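**Clurberg releases Trernow 2, a small radio stack for battery-powered sensors**

June 2025

Clurberg is happy to announce Trernow 2, the new version of its open source radio stack for tiny sensor boards. It runs on the plain 8-bit chips many hobbyists already have in a drawer, and it now sleeps between readings all by itself!

The big change is in how a node joins a network. Version 1 asked every board to keep a full list of its neighbors, and that ate up memory fast. A Trernow 2 node remembers only its parent and one backup, so the whole stack fits next to a normal sensor program with 500 bytes of RAM left over on our smallest test board, the Lasau. Lost packets are sent again up to five times before the node switches to its backup.

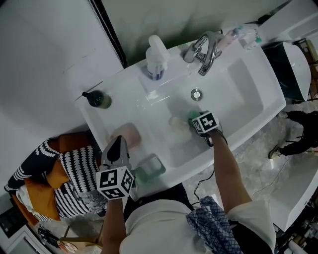

One early tester wrote to the mailing list that moving a greenhouse setup over from version 1 took a single evening, and that the new join log made it easy to spot a node with a bad antenna. The same message asked for a longer sleep setting, and we've added it (thank you!).

Trernow 2 comes with seven sample programs and Bach, a command line tool that shows live traffic from any node plugged in over USB. Bach runs on Linux and macOS, with a Windows build on the way.

Source code, wiring notes and the upgrade guide are on the Clurberg project page. Nodes on version 1 need to be flashed over a cable once; later updates can go over the air.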